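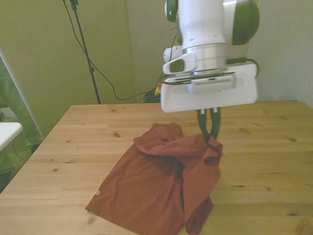
Fold in thirds or don't bother, was the remark left in pencil on my last page, and whoever wrote it has a point. Halves look fine on the table and then slump the minute they go on a shelf. So, thirds it is for the T-shirts from now on, and I've gone back over the fold sheet with a marker to say so.

February 7, 2019
Bench notes, written up by me over a cold coffee
2 min read

Clothes day. I stuck with the rust-coloured pieces (the Rustex bag, for anyone looking for it later) so the colour wouldn't be one more thing to argue over. Item 2921 is the tee, item 3835 is the shorts. Both are on the Stirnby list already, under soft goods, and I've fixed the typo in the shorts entry that's been bugging me since July!

The tee is the easy one on paper and the annoying one on the table. Cotton like that wants to bunch at the collar and shoulders, and once it's bunched you can't find the sleeve seams without picking the whole thing up and starting over. What I like doing is shaking it out by the shoulders, laying it face down, and smoothing from the collar to the hem with a flat hand (never the other way, you just push the creases back up to the neck). Then sides in, then thirds.

Shorts I'd happily do all afternoon. Find the waistband, get it straight, lay one leg over the other and you're most of the way home. The drawstrings are the nuisance. Tuck them inside before the first fold or they end up hanging out of the stack, and somebody tugs one and there goes the pile.

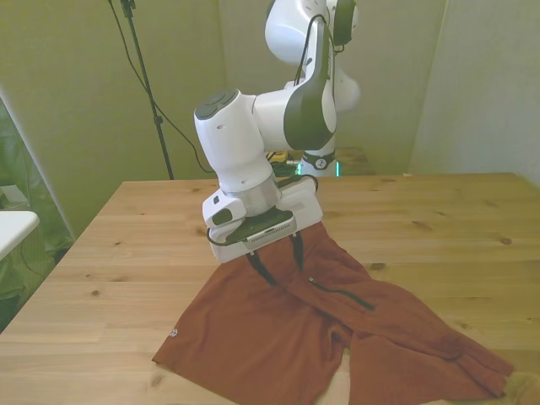
Item 3835, shorts, by the waistband. Drawstrings still out.

Zip on the leg pocket: do it up first. I forgot on the Hunt pair last time and the pull left a little dent in everything stacked on top of it. Not a disaster, but it bugged me.

Stacks of 8, no higher, tees and shorts kept apart. The Asow bin is marked for 800 pieces, which I don't believe for a second unless they're all socks. I'd like to measure it properly before we put that number on the list.

Still to do: new marker (this one's nearly dead), wipe the table down before the light-coloured things come out, and have a go at the long sleeves. No idea yet where the cuffs should go. Pencil in the margin if you've got a favourite way.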